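Thabiso Visser
Posts in this thread: 14

1/ Our robotics class started its term project in September and a few people asked me to write it up as we go. So this is a thread. The project is a table-clearing task for a two-armed robot. Students collect the demonstrations, train the policy, and then have to explain in writing why it fails.

2/ There are 17 students this term, split into four teams. Each team named itself. We have Jarov, Funari, El Fassi and Pornmont. I did not ask where the names came from and they did not offer.

3/ Every team gets the same things to work with. A metal tray, a brown cloth, a lint roller and some small bits of food. The teams decide the order of the steps themselves, and that turned out to be the first real argument of the term.

4/ Funari wanted the cloth first. Jarov wanted the roller first. El Fassi wanted both arms working at once. Pornmont said they would wait and see what the others did, and I told them that was not allowed.

5/ The goal for the whole class is 714 usable demonstrations. Usable means the arms don't hit each other, nothing gets dropped on the floor, and the person running the episode wrote a note on it. The notes are where we lose most of them. A demonstration with no note does not go in the set.

6/ As of Friday we have 122. That sounds low. Most of the first two weeks went to learning how to move the arms smoothly, and I don't let teams keep anything from that period. Jerky demonstrations give you a jerky policy.

7/ Two from this week's work on the table.
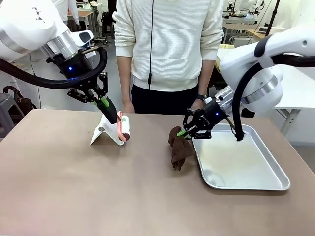
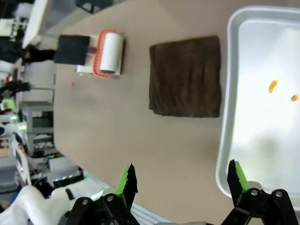 Lint roller, brown cloth and metal tray. In the first, both items are in the grippers. In the second, they are on the table.

8/ The lint roller is harder than the cloth. A cloth will forgive a bad grip. You can take it by a corner or by the middle and still get some wiping done. With the roller you need to hold the handle firmly and keep the head at a sensible angle, or it skids along and picks up nothing.

9/ El Fassi spent a whole session only on grasping the handle. They set the roller down in a different position each time, picked it up, put it back, and did it again. Boring to watch, but their grasp success is now the best in the class. The other teams have started copying them and I have no problem with that.

10/ Small crumbs are the other problem. In the wrist view a crumb on the table is a very small speck, and once the images are scaled down for training it can come close to disappearing. Jarov wants to train at a higher resolution. Funari wants to use bigger crumbs. I said the crumbs stay as they are, so now it's a question of training time.

11/ On the two-arm question – the rule I gave them is that each arm needs a job it could explain. If the right arm has the cloth and the left arm has the roller, fine, but then you say which one moves first and where the other one waits. Pornmont drew this out on paper before touching anything. Their first run was slow and clean. I showed the drawing to everyone.

12/ Grading, because two parents and one student have asked. Half is the notes and the final report. A quarter is the quality of the demonstrations. The last quarter is how the trained policy does on the table. A team with a policy that fails and a good explanation of why can still get a high mark. A team with a policy that works and no explanation can't.

13/ First training run is when we reach 200 demonstrations. I expect it to be bad. Last term's first policy picked up the cloth, held it in the air and stayed there until we stopped it. That team wrote four pages on it and it was the best report I got all year.

14/ If you teach something like this and you have a good way of getting students to write their notes at the time and not at the end of the day, please reply. I have tried a paper form, a shared sheet and a timer. The paper form did best so far, but then someone has to type it all in, and that someone is me. I'll add to this thread after the first training run.

Recent threads by Thabiso Visser
Setting up emergency stop practice for new students
What I ask for in a failure report
Grippers: what wears out first
Picking a task that fits in one term
Reading list for the robotics class

Contact | © Thabiso Visser | Back to top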